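Simulation group: policies trained on moving cameras hold up better

Ragnheiður Zoëga's group at the Trusach lab has finished the first round of its camera placement study, and the short version is that a fixed camera was costing us more than we thought.

The study uses the same simulated tabletop room that most of the manipulation work here has used since January. A policy is trained from demonstrations to carry out short tasks with a gripper, and it gets only camera images as input. Until now every demonstration was rendered from one viewpoint, level and squared up to the table. Policies trained that way do well until the camera is shifted or tipped a little, and then they miss.

For the new round, Zoëga rendered the same 1000 demonstrations again with the camera position and tilt drawn at random for each one. Lighting direction was varied too, so shadows fall at different angles and lengths across the table. The motions themselves were left alone. Any change in the result should come from the images.

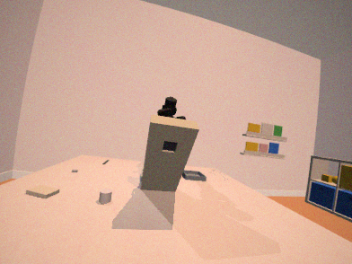 Both policies were then run for 550 test trials from viewpoints that neither had seen in training. The one trained on a fixed camera finished 63 of them. The one trained on varied cameras finished well over half. From the original viewpoint the older policy still has a small lead, and the group would like to know why before the method becomes the default.

Training took longer, as expected. The varied set needed 4 times as many passes over the data before the loss settled. Rendering was cheap by comparison and ran overnight on the shared machines.

None of this has been tried on hardware. The next step is a comparison on the Gotel bench, where the camera mount gets knocked often enough to make a fair test. Sugawara has offered to supply a second set of demonstrations with different furniture in the background, and those will be rendered both ways.

The configuration files and both sets of trained weights are in the Cernness project folder. Anyone starting a new image-based run should ask Zoëga for the camera ranges first, as the ones in the old readme are too narrow.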